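Pelis Render for Wistulico - Setup Guide

Section 4: First render and light baking

Before you start

You need Wistulico open with the Pelis panel docked. If the panel isn't in the right-hand sidebar go to Window > Panels > Pelis and tick it. Restart once after ticking. Yes, really, the panel loads blank the first time.

License should be active by now (Section 2). Green dot next to your name = fine. Grey dot = you're in trial mode and every render over 90 seconds gets a watermark.

4.1 Set up the scene

1. File > New from Template > Interior Small.
2. Save it right away. Local drive, not a network folder. The cache gets written next to the scene file and network folders choke on it.
3. Open Scene Units. Set to centimeters. If you import a model built in meters everything lands 100 times too small and the light looks blown out.
4. Drag your model in. Wait for the spinner to stop before you touch anything.
5. In the Outliner, right click the top node and pick Freeze Scale.

Note: Freeze Scale can't be undone after a save. Duplicate the node first if you are not sure.

4.2 Materials

1. Select an object. Pelis tab > Convert Materials.
2. Choose Keep Names. Default is Rename and it will wreck any library links you have.
3. Check the log at the bottom. Orange lines are warnings, mostly harmless. Red lines mean a texture path is missing.
4. For missing paths click Relink and point it at the folder, not the single file. It picks up the rest by itself.
5. Wood and tile maps: set Filtering to Sharp for stills, Soft for animation. Sharp flickers when the camera moves.

Flat colors need no map at all. Just a swatch. Leave Roughness at the default unless you want a shine on it, then bring it down a little at a time and re-check in the preview.

Caution: do not run Convert Materials twice on the same object. Second pass stacks on the first and the colors go dark. If it happens, Edit > Revert Materials, then start over at step 1.

4.3 Preview window

1. Press P to open the preview.
2. Set the limit to 200 samples. Plenty for checking layout.
3. Turn Denoise off while placing lights. It hides blotches you want to see.
4. Region tool (Shift+R) to render just one corner. Much faster.

Preview size follows the window size. Bigger window, slower preview. Shrink it if your laptop fans get loud.

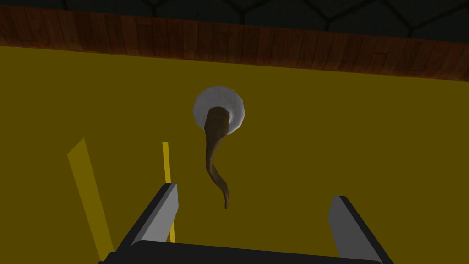
LIGHT BAKING

Only bake if the lights don't move. Moving lights get ignored in the bake and you end up with two sets of shadows.

1. Pelis tab > Bake > New Bake Set.
2. Name it. No spaces, no accents. Underscore is ok.
3. Add objects from the Outliner. Large surfaces first, small props after.
4. Set Bounces to 2 for a test. Go higher for the final one only.
5. Click Check UVs. Anything flagged Overlap has to be fixed or skipped, the bake will not stop for it and you'll get smears.
6. Hit Bake. Don't close the panel. Minimizing is fine.

Long bakes: start them end of day. The bake queue survives a screen lock but not sleep mode, so switch sleep off in your system settings frist.

Note for Schouten plug-in users: disable Schouten Scatter before baking. Scattered copies each count as a separate object and the memory bar fills up in no time. Turn it back on after, the copies pick up the baked light from the original.

Caution: changing any material color after a bake leaves the old color bounce on nearby walls. Re-bake the set. There is no partial update in this version.

4.5 Final output

1. Pelis tab > Output. Choose Still or Sequence.
2. Format: EXR if you're going to comp, PNG if not.
3. Denoise back on. Strength Medium.
4. Tick Save Every Pass. Costs disk space, saves your neck if it crashes.
5. Click Render Final.

Progress shows bottom left. The time estimate is useless for the first few minutes - ignore it.

If something goes wrong

Error 1279: out of graphics memory. Close the preview window, lower texture size by one step, try again. Still there? Split the bake set in two.

Black render: camera is inside an object, or the Sun node is off. Check both.

Panel frozen: give it a minute. Then Window > Reload Pelis. Your settings are kept, your unsaved bake set is not.

Anything else, zip the scene and the log file and send it through the Vultico support form. Put the error number in the subject line. Idun Lundgren handles render tickets, new ones get sorted every Tuesday so dont send it twice.

Next: Section 5, Camera paths and turntables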